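Moving day box vs bag for clothes, settle this
Packing and Moving > Small Apartments

fondwood_fern
ok so moving Thu 14 October, third floor to third floor, no elevator either end. do I buy boxes for clothes or just use the big woven shopping bags?? have a pile of them already. partner says boxes or nothing

tapegunner
Boxes. Bags slump, they don't stack, stuff falls out the top on the stairs. Been there

isbridge_lou
bags all day for clothes. handles! one in each hand and go. boxes for books n plates. pics, bottom one is the bag, folded clothes right to the brim

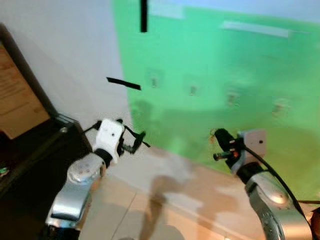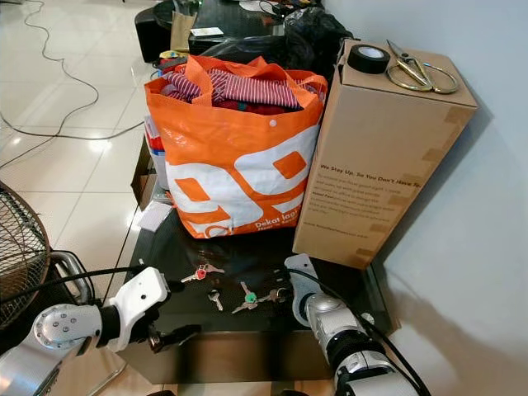
Photos: isbridge_lou

tapegunner
and it's full to the top with the handles flopped open. how does that go in a truck. you cant put anything on it

isbridge_lou
goes on top of everything else, last in. squashes into the gap. try that with a box

erard88
Is that striped thing on top just bunched up? roll it. rolled shirts down the sides, flat stuff in the middle, you'd get a sweater more in there

marnie_k
More intrested in the keys on the table. red cap, green cap, some with nothing. label those BEFORE the move. I handed the wrong set to my old landlord in July and paid 60 bucks for it

isbridge_lou
caps are the label lol. plain ones I'd have to try in the door

marnie_k
exactly my point

fondwood_fern
ok but bags, do the handles hold? mine are the cheap kind

erard88
for clothes yes. Books no. Lift one before you fill the next, if the stitching creaks take some out

tapegunner
I'll give you clothes in bags IF you tie the handles together. And keep the tape and scissors in one spot, on top of a box like in the pic is fine till somebody picks up the box

rhona_s
Scissors in your back pocket never. Apron with a pocket. I did 8 moves with Shearer's (local movers, gone now) and the tape was always the thing lost.
Rain is what you want to think about btw, woven bag open at the top. trash bag over it
Rhona Sutherland

fondwood_fern
good call on rain. so bags for clothes, boxes for kitchen + books, partner can carry the boxes

tapegunner
still say boxes

isbridge_lou
we know

marnie_k
LABEL THE KEYS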